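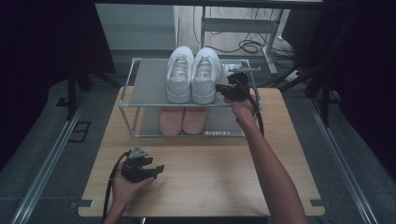
GOTUMWOOD, July — The Gotumwood Tenants' Network has today called on furniture and homewares retailers to drop the phrase "fits any home" from their packaging and advertising until they can show whose homes they mean. The call follows a 14-week review of storage products sold to renters as space savers. Very few of the claims stood up well. A clear two-tier shoe rack with a pair of white sneakers on its upper shelf looks tidy enough on a tabletop, and the Network has no quarrel with it as a place to put shoes. Its quarrel is with the sales copy that surrounds products of this sort, which tends to promise a transformed hallway to people who don't have a hallway.

The review, titled Room for What?, looked at 1080 product listings and catalogue entries for shoe racks, over-door hooks, under-bed tubs, stackable shelves and folding wardrobes. Reviewers wanted to know what each listing said the product would do, and whether it gave a buyer enough information to judge that before paying. Full outside measurements were often missing or buried. Weight limits, where they appeared at all, were frequently given for the whole unit with nothing about each shelf.

"I've read the words 'doubles your space' so often that I started measuring my flat to see if it had grown," said Ekene Dauda, who led the review. "A shelf lets you put one thing over another thing. That's useful. It isn't double of anything, and I'd like the people writing this stuff to have a go at living in a bedsit with it for a month."

The Network is particularly doubtful about the term "entryway solution", which it found on products too deep to sit behind a standard inward-opening front door. Many older rental flats in Gotumwood open straight into the kitchen or living room. Tenants who wrote to the review described buying a rack for beside the door, finding the door would no longer open fully, and moving the rack to the bathroom, the balcony or the nature strip.

Claims about sustainability fared no better. Listings described storage products as "conscious", "mindful" and, in one memorable case, "planet-calm", with no mention of what they were made of or whether a broken connector could be replaced. Spare parts were the weak point across every category. If a single corner piece cracks, the usual advice from the seller is to buy another unit.

"Retailers say customers don't ask for spare parts," said Damián Pacheco, who handled the correspondence with sellers. "We asked. We asked politely, by email and then by phone, and mostly got a discount code. I don't think a discount code is an answer to a question about a corner piece."

Two companies did reply in full. Firano, which sells flat-packed shelving, told the Network that its "fits any home" line was "aspirational" and that it would consider alternative wording at its next catalogue update. It gave no timeframe. Drotero said its measurements were available on request and that it was reviewing how they were displayed. The Network welcomes both replies and will believe them when the labels change.

Nor does the Network accept that better storage is an answer to small and expensive rentals, a suggestion that has crept into a good deal of lifestyle coverage this year. A lease inspection does not become cheaper or less frequent because the shoes are off the floor. Landlords' advertisements reviewed alongside the product listings used "clever storage" to describe, among other things, a single hook and a cupboard containing the hot water system.

"People get told their flat would feel bigger if they were more organised," said Cletus Ruiz-Ortega, the Network's convenor. "Maybe a bit. I've got nothing against being organised. But I've visited members who are as neat as a pin and still can't open the oven and the fridge at the same time — no rack on the market is going to fix that."

The Network is asking retailers to do 3 things:

Print full outside measurements on the front of the box and at the top of the online listing, including the depth with shoes or other ordinary contents in place.

State the weight limit for each shelf as well as for the whole unit.

Sell replacement connectors, feet and panels separately for as long as the product is on sale.

It is also asking the state consumer regulator to look at whether phrases such as "doubles your space" should need some evidence behind them. The Network is not holding its breath. A similar request about "one-person assembly" went in two years ago and has so far produced an acknowledgement letter.

A petition supporting the changes has collected 2556 signatures, largely from renters in Gotumwood and neighbouring suburbs. It stays open until the end of the month and can be signed at the Network's office or at any of its Monday drop-in sessions, which run from 5.30 pm. Tenants who have kept packaging with measurements that don't match the product are encouraged to bring it along, flattened please.

The review was paid for from membership fees. No retailer contributed money or products.

Room for What? is available free from the Gotumwood Tenants' Network office, in print or by email.

Media contact: Ekene Dauda, Gotumwood Tenants' Network. Interviews can be arranged on weekdays after 10 am. Damián Pacheco is available for questions about retailer responses.

ENDS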